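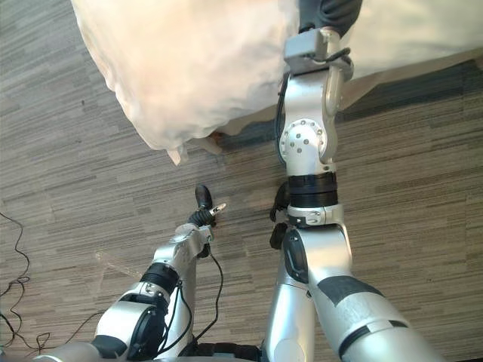
How many demos do you need before a cloth policy is worth training?

Depends on how varied they are, but we got our first usable one from 1257 episodes.

April, posted by nnamdi_n

mhajek wrote:
1257 sounds high for one task. Were those all kept, or is that before filtering?

nnamdi_n:
Kept. We recorded 2388 and threw out nearly half, mostly dropped corners and operators stopping midway to think.

chiamaka.a:
I wouldn't bin the drops. If someone drops a corner and picks it up again, that's the bit the model never sees otherwise. We leave them in on Onyeka and tag them.

nnamdi_n:
Tried it. It learned to drop the corner.

chiamaka.a:
Then cut the episode so it starts after the drop. Keep the recovery, lose the mistake. Takes up to 5 minutes each by hand.

danjuma_af:
Agree with Nnamdi on this one. Trimming by hand is fine for 66 episodes and hopeless for a thousand. I'd sooner record recoveries on purpose, starting with the cloth already in a heap.

mhajek:
Do you swap operators? Ours all fold left to right and the policy falls over if the cloth starts turned.

nnamdi_n:
Two operators, both right-handed. Probably should fix that.

Contact the moderators | © Skondov Forums | Back to top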